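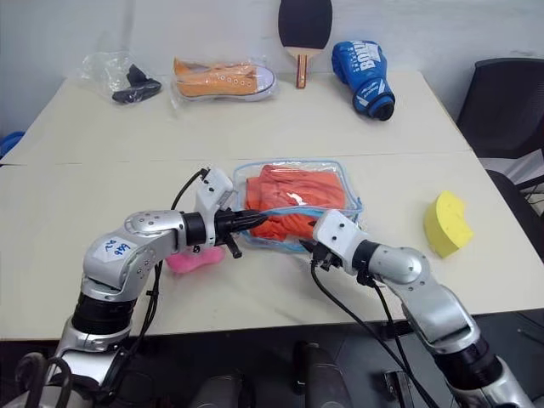 Brarkano, the neighborhood mending and textile reuse program based in Bruvness, is opening its doors for a second season, and everyone who has ever pushed a torn pillowcase to the back of a closet is warmly invited to bring it along. The program takes in clean household fabric of nearly every kind, sorts it by color and weight, and hands it back out again free of charge to people who sew, quilt, patch or simply want to learn how. Fabric goes out in see-through pouches with a zipper, one color to a pouch, like the one packed with orange on the white table, so that a quilter hunting for a particular shade can find it on the shelf without opening a thing.

Bruvness, Sun 4 February - The new season runs through the end of October at the Leemans building on the harbor side of town, in the long ground-floor room that many residents will remember as the old shoe shop. (The shelves are the same ones, by the way, with a fresh coat of paint, and they turned out to be just the right depth for fabric.) Last season the program handed out 1000 pouches to home sewers, school costume departments, two church quilting circles and one very determined puppet theater, and the team would dearly love to see even more of it go out the door this year.

"My grandmother kept a drawer of scraps that we were never allowed to touch, and I have spent most of my life wanting to get into that drawer," said Védís Hedegaard, founder of Brarkano. "So I suppose I went and built a much bigger one, and this time everybody gets to rummage. People come in for a bit of lining and stay two hours talking about their aunt's wedding dress, and I wouldn't change a minute of it."

What can be donated? Cotton, linen, wool and denim are always welcome, and so are blends if you know more or less what they are. Sheets, curtains, tablecloths, shirts and skirts are all fine, even with a stain or a hole, as long as there is a good piece left around it. Please wash everything first and make sure it is completely dry before you bag it up. Buttons can stay on. The program cannot take carpet, foam, shower curtains or anything that has been stored with mothballs, and underwear should go to the city textile bin on the corner.

Visitors may take home up to 2 pouches per visit, and may come back as often as they like. Teachers and group leaders who need larger amounts are asked to get in touch a week ahead, so that their colors can be set aside. Reds and yellows tend to go quickly in the fall, when the school plays start up, while there is nearly always plenty of blue.

New this season is the Oltent table, a beginners' bench named after the little street where the program held its very first mending evening. It will be open every Thursday from late afternoon, and it is meant for people who have never threaded a needle as well as for those who once knew how and have let it slip. Thread, needles, pins and a good lamp will be waiting, along with coffee and (most weeks) something baked. Each session starts with one small job, such as sewing on a button or closing a split seam, and after that people are free to get on with whatever they have brought from home. Children are welcome with a grown-up.

There will also be a quilt. Residents are invited to sew one square each for a large community piece, to be hung in the Leemans stairwell when the season closes in October. The quilt needs 300 squares, and the first 100 people to sign up will get a paper pattern and backing cloth to take away with them. Squares can show anything at all - a house, a boat, a dog, a favorite soup - and plain patchwork is every bit as welcome as fancy stitching. Those who would like to take part but don't sew can draw their idea on paper and have it matched with somebody who does.

Everything at Brarkano is free, from the fabric to the Thursday sessions. Small gifts toward thread and lamp bulbs are happily accepted in the tin by the door. Spare sewing machines in working order are wanted too, especially the heavy older sort that will go through denim without complaint, and the team is glad to collect them within town limits.

About Brarkano
Brarkano collects, sorts and shares used household fabric in Bruvness and offers free mending help to residents of all ages. It is run from the ground floor of the Leemans building. The entrance is on the harbor side and there is a ramp.

Press contact: Védís Hedegaard, Brarkano, Leemans building, Bruvness. Reporters are welcome to visit any Thursday session and are encouraged to bring something that needs a button.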